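Notebook, viewing habits diary study
January, 4:40 pm, Cerness office, the room with the bad radiator

Second pass through the binge diaries. We mailed out 50 and got 26 back, and one of those is a grocery list with "watched TV" written at the bottom. I am counting it. It has more detail than some of the others.

Main thing so far: people do not know what they watched. They know where they sat and what they ate. Ask for the title and you get "the one with the boat." Hiba Boutros has started a boat column in the spreadsheet. Four different shows in it already, and she suspects one of them is set on a train.

The Prastum app logs disagree with the diaries in the expected direction. Diary says one episode, log says five. The log can't tell an awake viewer from a sleeping one, so neither of them gets to be smug. Set the idle cutoff to 100 minutes for now. Hiba wants it shorter. She has never fallen asleep in front of anything, she says, and I have sat next to her at the Sawatzky quarterly review, so I have my doubts.

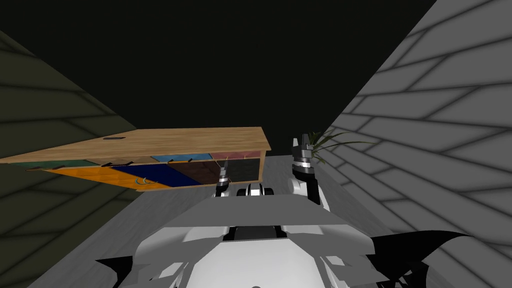

Autoplay question is a mess and it's my fault. I wrote "Do you let the next episode play?" and half of them answered as if I'd accused them of something. One wrote a paragraph about her husband. Reword before the next mailing: "What usually happens when an episode ends?" Leave more lines for husbands.

Drilora export broke again at row 200. Same row as before, same error, a blank where the genre should be. Filled it in by hand as "other" and it went through. Genre "other" is now our third most popular — must remember to subtract mine.

To do:
— ask Hiba for the clean copy, without boats
— rerun logs with both cutoffs, keep both charts
— chase the missing diaries, politely
— find out who has the remote for the meeting room screen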